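Does a rookie tight end ever help in year one?

Asking about my own team, Gronen, in our sixteen-team amateur league. We lost two receivers and signed a tight end with 73 career catches, all of them at Peltis, where they throw to anyone awake.
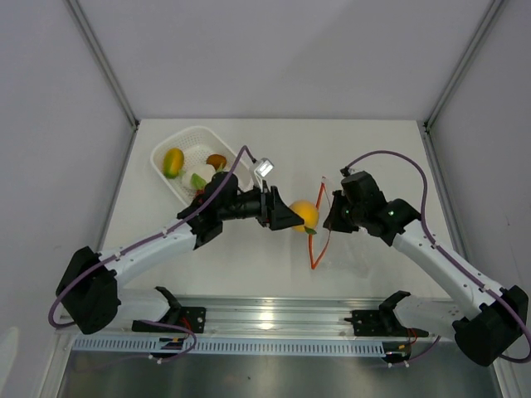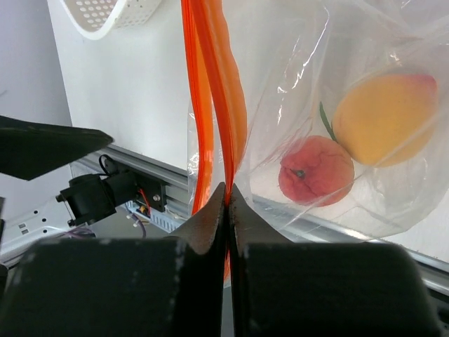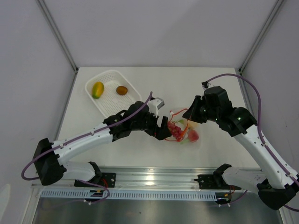 2 replies

kastden_fan
No.

thirdandöberg
Sometimes. Ours had 106 yards by November and blocked like a polite doorman. Get him blocking first and throw to him on third down. If he reaches 100 yards before the bye, buy him lunch.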